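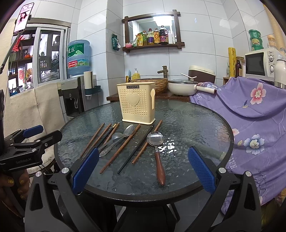
Flenport Supper Swap: Frequently Asked Questions

Last updated 10/29/24

What is the Supper Swap?

It's a home cooking exchange, and it's our favourite thing about living in Flenport! You cook one big batch of something, bring it to the hall, and go home with portions of what everybody else made. Then we all sit down and eat a bit of it together before the boxes get packed up. It began with a few neighbours on Lavach Street who were tired of eating the same pot of soup all week, and it grew from there.

When and where does it happen?

Every second Sunday at the Branel Hall, on the corner of Lavach Street and the river path. Doors open at 2 and we sit down to eat once everybody has unpacked. Most people drift off by late afternoon, but the kettle stays on for anyone who wants to keep talking. In November we skip the last swap of the month, as the hall is booked for the craft market.

Do I have to be a good cook?

No, and please don't let that put you off. We've had plain lentils, boiled eggs in soy sauce, and a tray of roast potatoes that disappeared faster than anything else on the table. If you'd happily eat it for dinner at home, somebody at the swap will be delighted to eat it too. Nervous first-timers often bring a rice dish or a vegetable soup, and both travel well.

How much should I bring?

Enough for 10 portions. A portion is what fits in a regular takeaway tub, so you don't need to weigh anything. If your biggest pot won't stretch that far, team up with a friend and share a spot. Ivan Bilyk and Yaryna Stelmakh have been cooking as a pair since their first month and their cabbage rolls are worth moving to Flenport for.

How many people come?

We cap each swap at 16 cooks. Any more and the line for the portions table goes out the door. Family members who are only there to eat don't count toward the cap, but do put them on the sign-up sheet so we can set out enough chairs.

How do I sign up?

The sheet goes up on the hall noticeboard the week before, and you can also email us at the address on the contact page. Write down your name, your dish, and anything in it that people might need to avoid. You can change your dish later if the shops let you down. We only ask that you don't switch to something with nuts at the last minute without telling us.

What does it cost?

It's $2 per cook, which goes toward the hall rental and dish soap. Kids and guests are free. There's a tin beside the tea urn, and coins are very welcome.

What should I bring besides food?

Clean containers with lids to carry your portions home, a serving spoon for your own dish, and a bag or box that can sit flat in the car. Put your name on everything with tape. Lids are the great mystery of the swap, and we have a whole crate of orphans in the cupboard if you ever need one.

Is there cutlery at the hall?

There is, and it's a happy jumble. Forks, spoons and chopsticks have all come to us from people's kitchen drawers over the years, so don't expect matching sets. You're welcome to bring your own if you have a favourite, and lots of people do. Wash and dry what you use before it goes back. Wooden chopsticks in particular should be dried properly and stood up with some air around them, and please never leave them to soak in the sink.

I have old cutlery I don't need. Can I donate it?

Yes please! Teaspoons are what we run out of first. We can always use larger serving spoons too. We don't need any more steak knives.

How do you handle allergies?

Every dish gets a card with the full list of ingredients, written by the person who cooked it. Please list the small stuff as well — fish sauce, stock cubes, the butter you finished it with. Dishes with nuts or shellfish go on the separate table by the window with their own serving spoons. We're a group of home cooks in a shared kitchen, so we can't promise that anything is completely free of traces. If you have a severe allergy, write to us first and we'll talk it through with you.

Are there vegetarian and vegan dishes?

Always, and usually more than the meat ones. Ihor Fedoruk makes a beet and bean stew that has converted several people in his own family, and he'll give you the recipe if you ask (he may also give you a bag of beets, so come prepared).

How do I keep my food safe on the way?

Hot food should be properly hot when it leaves your stove, wrapped in towels or carried in an insulated bag. Cold food should come in a cooler with ice packs. Don't bring anything lukewarm. If you live far out, cook the day before, chill it overnight and reheat it in the hall kitchen. The oven on the left runs hot, so set it a little lower than you would at home.

Can I freeze what I take home?

Most of it. Soups, stews, curries and dumplings freeze beautifully. Anything with cooked potato in big chunks goes a bit grainy, and salads are for eating that night. If the cook knows their dish freezes well, they'll have written it on the card.

Can kids help?

We'd love that. Kids hand out bread, fold the napkins and ring the bell when it's time to sit. Under-tens should stay out of the kitchen while the ovens are on.

Do you ever have themes?

Now and then. The last one was "something your grandmother would recognize," and it was such a good afternoon that Ostap Kostiuk wants to do it twice a year. Dumplings are next. After that we're thinking about a soup swap, and Benedikt Wegener has been lobbying hard for pickles. Themes are never compulsory, so bring your lasagna to dumpling day if lasagna is what you have.

Can I get the recipes?

Yes. There's a blue binder on the shelf beside the coats with everything people have been willing to write down. Take a photo of any page you like, but leave the page in the binder. If you'd like to add one, neat handwriting is a bonus and measurements are optional.

Is there parking?

There's a small lot behind the hall, and street parking on Riquelme Road is free on Sundays. The 29 bus stops across from the library, a short flat walk away. There's a ramp at the side entrance, which is also the easiest way in if you're carrying a heavy pot.

What if I have to cancel?

Cross your name off or send us a quick note as soon as you know, so that someone on the waiting list can have your spot. If you wake up sick on the day, stay home and rest. We'll see you at the next one, and somebody will probably drop soup on your porch.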